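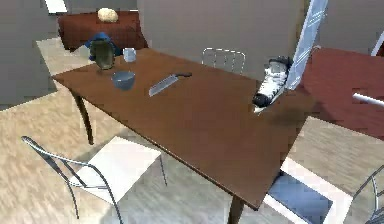
시뮬레이션에서만 학습시킨 파지 정책, 실물 로봇에서도 쓸 만한가요?
물체 배치와 조명, 마찰 계수를 충분히 흔들어서 학습했다면 컵이나 그릇 같은 단순한 물체는 꽤 쓸 만합니다. 얇고 납작한 물체는 실물 데이터를 조금이라도 섞어야 성공률이 나옵니다.

시뮬레이션/조작 게시판 > 식탁 정리 과제 결과 공유
글쓴이: 한밤의그리퍼

위 문답은 게시판 FAQ에 제가 적어 둔 건데, 근거가 뭐냐는 쪽지를 몇 통 받아서 아예 스레드로 풉니다. 길어요!

저희 팀(저, Anqi Xiao, Oddur Damgaard)이 Lokum이라고 부르는 과제입니다. 가정집 식당처럼 꾸민 가상 공간에서 식탁 위 물건을 하나 지정해 주면 팔이 가서 집는 것까지가 한 에피소드예요. 식탁에는 큰 식칼, 작은 파란 그릇, 흰 컵, 받침대 달린 타원형 거울, 뭉쳐진 파란 천이 올라갑니다. 의자도 식탁 주변에 그대로 둡니다. 의자를 다 빼고 학습하면 팔꿈치 경로가 너무 대담해지더라고요.

방법은 단순합니다. 시연 에피소드 2,000개로 모방학습을 먼저 하고, 그다음에 접촉 직전 구간만 잘라서 강화학습으로 다듬었습니다. 처음부터 끝까지 강화학습을 돌린 것보다 이쪽이 훨씬 안정적이었어요. 특히 식칼이요. 손잡이 쪽으로 접근하는 비율이 모방학습만 했을 때 51퍼센트였는데 구간 강화학습을 붙이고 70퍼센트까지 올라갔습니다. 이 숫자 처음 봤을 때 정말 신났습니다 ㅎㅎ

코드는 7월에 정리해서 올릴 예정입니다.

댓글

마찰계수0점3
잘 봤습니다. 접촉 직전 구간은 어떤 기준으로 자르셨나요? 거리 기준이면 거울처럼 키 있는 물체랑 칼처럼 납작한 물체가 같은 값으로 잘리는 게 좀 걸립니다.

한밤의그리퍼
거리 기준 맞습니다. 그리퍼 끝과 물체 표면 사이 최단 거리로 잘라요. 물체 중심 기준으로 했다가 칼에서 완전히 망했습니다. 칼은 길어서 중심까지 거리가 의미가 없어요.

온돌연구원
저는 좀 회의적입니다. 손잡이로 접근한 비율이 올라간 것과 성공적으로 집은 비율은 다른 얘기잖아요. 접근만 예쁘게 하고 칼날이 상판에 붙은 채로 미끄러지는 경우를 저는 수도 없이 봤습니다. 그리고 70이면 열 번에 세 번은 날 쪽으로 간다는 건데, 실물에 올릴 숫자는 아니라고 봅니다.

한밤의그리퍼
앞부분은 동의합니다. 들어올리기 성공률은 따로 재고 있고 아직 공개할 만큼 시드를 못 돌렸어요. 뒷부분도 맞는 말씀이라 실물 실험은 전부 날 없는 모형으로 합니다. 다만 나머지가 전부 날 쪽은 아니고, 시간 초과로 끝난 에피소드도 거기 들어가 있습니다.

온돌연구원
그럼 시간 초과는 따로 떼서 표로 보여 주세요. 합쳐 놓으면 해석이 안 됩니다.

한밤의그리퍼
네, 코드 올릴 때 같이 넣을게요.

Cloutier_I
Isabelle Cloutier입니다. 한국어가 서툴러도 이해해 주세요. 저희는 Cultbridge에서 비슷한 과제를 하는데 천이 가장 어려웠습니다. 뭉친 천은 물리 계산을 연성체로 합니까, 강체로 합니까?

한밤의그리퍼
반갑습니다! 지금은 강체예요. 모양만 천이고 물리적으로는 울퉁불퉁한 덩어리입니다. 그래서 천 결과는 발표 자료에서 뺐어요.

마찰계수0점3
강체 천이면 오히려 제일 쉬운 물체 아닌가요 ㅋㅋ 굴곡이 많아서 어디를 잡아도 걸릴 텐데.

한밤의그리퍼
그래서 뺐습니다 ㅋㅋㅋ 성공률이 민망하게 높아요.

lu_baoshan
조명 무작위화는 어느 정도까지 하셨어요? 저는 Mirkico 렌더러로 넘어간 뒤에 그림자 때문에 고생했습니다. 그리퍼 그림자가 상판에 지는 장면을 학습 때 못 본 정책은 그림자를 물체로 착각하더군요.

한밤의그리퍼
광원 위치랑 세기는 매 에피소드 바꾸고 색온도는 고정했습니다. 그림자 얘기 너무 반가워요, 저희도 똑같이 겪었거든요! 그림자를 끄고 학습한 버전은 상판 바로 위에서 자꾸 멈칫합니다. 켜고 30에폭 더 돌리니까 멈칫하는 게 사라졌고요.

온돌연구원
그건 그림자 효과인지 그냥 학습을 더 한 효과인지 모르는 거 아닙니까? 끈 상태로 같은 에폭만큼 더 돌린 대조군이 있어야죠.

lu_baoshan
저희는 대조군을 돌려 봤는데 끈 쪽은 계속 멈칫했습니다. 과제가 달라서 그대로 옮기긴 어렵겠지만 방향은 같을 것 같아요.

한밤의그리퍼
아, 대조군은 제가 빼먹었네요. 오늘 밤에 바로 걸어 놓겠습니다. 로그 나오면 이 스레드에 이어서 달게요.

멍게비빔밥
눈팅만 하다가 질문 드려요. 노트북 GPU 한 장으로도 따라 해 볼 수 있을까요?

한밤의그리퍼
모방학습 단계는 해상도를 낮추면 됩니다. 컵 하나만 놓고 시작해 보세요. 재밌어요! 막히면 여기 물어보시고요.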